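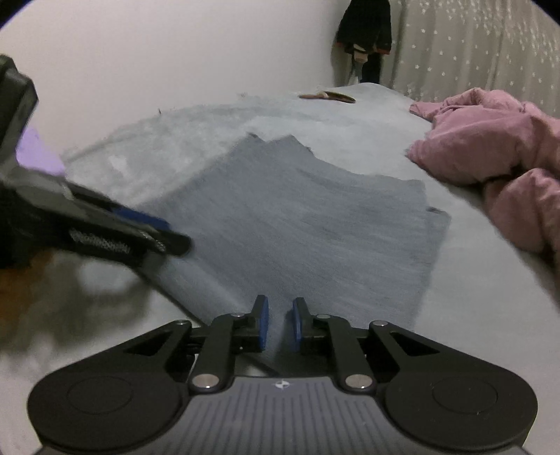

Two hand-held grippers over a slate-grey cloth on a fitted sheet. The near one has its blue pads open.

Step 4: Setting the pads for fabric

Do this step after the linkage is assembled and both pivot bolts are in. The jaws should open and close by hand with no binding. If one arm lags the other, go back to Step 3 and loosen the pivot on the slow side an eighth of a turn.

1. Open the jaws fully and check that the pads face each other squarely. Loosen the small screws at the top of each finger, line the pads up, then tighten both sides evenly.

2. Lay a cloth on a soft surface. A made bed is better than a bench for this - the pads can press down a few millimetres without stubbing.

3. Approach a narrow end or a corner from directly above. Stop when the tips touch the nap, then close slowly.

4. Lift 165 mm and hold for a count of five. If the cloth slides, wipe the pads with isopropyl alcohol and try again before you add any closing force.

5. Repeat with the second gripper, then with both at once, one on each end of the cloth.

Kiran Kashyap ran 42 lifts per gripper on the Plornadau build and had to retighten the pad screws twice. Threadlocker fixed it. Use the removable grade.

Fleece is the easy case. Thin cotton tends to slip out at the tips, so grab a fold and keep it deeper between the pads. If you print your own pads, sand the gripping faces lightly and clean off the dust before fitting.

Recheck the pivot bolts on Friday if you build over a week, as new plastic settles under load. Step 5 covers the trigger spring.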